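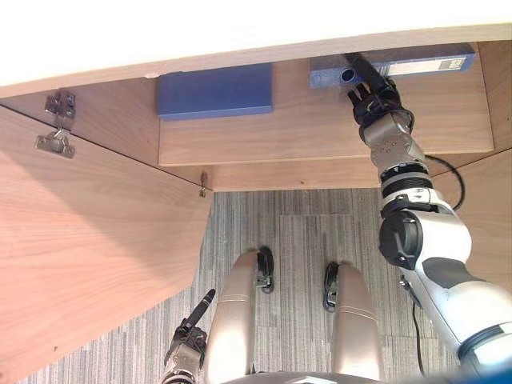 Low Shelves, Hinged Doors and the Order of Contacts

This post summarises the findings of our cabinet study, which occupied the Tadport group through the autumn and which I have so far described here only in passing. The full write-up is in preparation with my colleague Zubaida Mughal. What follows is my own account of the method and of the result I consider most useful to other groups working on whole-body manipulation in ordinary offices.

The question

The task under study is the retrieval of a binder or folder from a low wooden cabinet by a humanoid robot. The cabinet has a hinged door, and its shelves sit below the height at which the robot can work comfortably while standing upright. The policy must therefore manage the posture of the legs, the position of the door and the approach of the hand within a single episode.

Much of the published work in this area treats door opening and object retrieval as separate skills, each with its own policy, joined by a scripted transition. Our own earlier system, Primatico, followed that pattern. It performed acceptably on open shelving. On cabinets it tended to fail at the transition: the door policy would finish in a body position from which the retrieval policy had never been asked to begin. We spent a considerable part of last year attempting to widen the range of starting positions for the second policy, with modest returns.

The present study asks whether a single policy, trained on unbroken demonstrations and supplied with a simple record of contact, can remove the need for the transition altogether.

Method

Demonstrations were collected by teleoperation in a working office. We recorded 300 episodes, of which 25 were set aside for evaluation of the predicted contact labels and were not used in training. An episode begins with the robot near the cabinet and ends when the item has been withdrawn past the front edge of the shelf. Operators were instructed to proceed at whatever pace they found natural and were not required to follow a prescribed sequence of hand positions.

The policy receives the head camera view, joint positions and a contact record. The contact record is the principal addition. At each time step it states which hand is in contact, with which of three classes of surface (door, shelf or item), and how long that contact has persisted. During training the record is taken from labels added after collection. At run time it is produced by a small estimator, which we call Minhas, operating on finger joint effort and the same camera view.

The labelling protocol was written by Zubaida Rajput and went through 2 revisions. The first version permitted annotators to mark a contact as beginning when the hand appeared close to the surface. The practice produced labels that ran ahead of the event, and the trained policy learned to close its fingers early. The second version requires visible contact or a change in joint effort, whichever is recorded first. I would encourage any group considering a similar scheme to settle this definition before labelling begins, as relabelling the early episodes cost us most of April.

The hand and the door

In the approach phase the right hand is brought to the door with the fingers spread and the thumb forward. The handle on our cabinet is a small square cut-out near the outer edge of the panel, and it offers the fingers very little room. Operators differed in their treatment of it. Several used the cut-out as a handle in the usual sense, while others preferred to work against the edge of the door and ignored the cut-out once there was a gap.

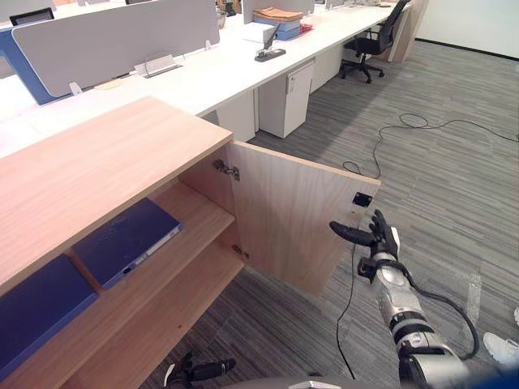
The right hand near the handle cut-out, with the door open and a folder lying on each of the two levels.

We had expected this variety to harm the policy. The effect was smaller than anticipated. When the contact record was withheld, the policy did indeed produce hesitant motions between the two strategies, and on occasion would reach for the edge and the cut-out in turn without committing to either. With the record supplied, it selected one strategy and kept to it in the great majority of trials. Our interpretation is that the duration field gives the policy a form of short memory, so that a contact already established is favoured over an alternative that remains available.

Posture

The second finding concerns the legs. In the single-policy system, knee bend was not specified by a separate controller target. It was learned from the demonstrations together with the arm motion, subject to the usual balance constraints. The resulting behaviour lowers the body earlier than our scripted system did, frequently while the hand is still engaged with the door.

A low posture also changes what the head camera can observe. From a crouch in front of the cabinet, the underside of the top, the hinge hardware and the spine of a binder may all be in view at once, and the reaching hand occupies a large part of the right side. A binder spine with a finger hole presents a favourable target under these conditions. One extended finger can be placed at the hole, and the policy learned to attempt this without a dedicated grasp label. Folders lying flat are less accommodating. They offer a thin edge, and their colour in our set was dark enough that the estimator confused item contact with shelf contact more often than for any other pairing.

Limitations

The study used one model of cabinet, and all episodes took place on carpet. We make no claim regarding smooth floors, where the feet would behave differently during the crouch. The items were binders, folders and flat boxes of the kind found in most offices, and nothing in the set was fragile or heavy.

The contact estimator remains the weakest component. Its errors are concentrated in the first moments of a touch, when the effort signal is small. A tactile fingertip would presumably help, and the group has begun discussions with Rurkivex regarding a sensor of suitable thickness. Results from that work should not be expected this year.

I should also note that loose cabling on the floor was present in many of the demonstrations. We did not vary its position systematically, and its influence on foot placement has not been examined.

Further work

The next phase will extend the task to returning an item to the shelf and closing the door. Early demonstrations suggest that closing is the more difficult half, as the arm must be withdrawn fully before the panel can swing, and operators themselves make frequent errors of judgment at that point. The labelling protocol will be released with the write-up. Readers who wish to have the current draft of the protocol in advance may contact me through the address on the main page of this site.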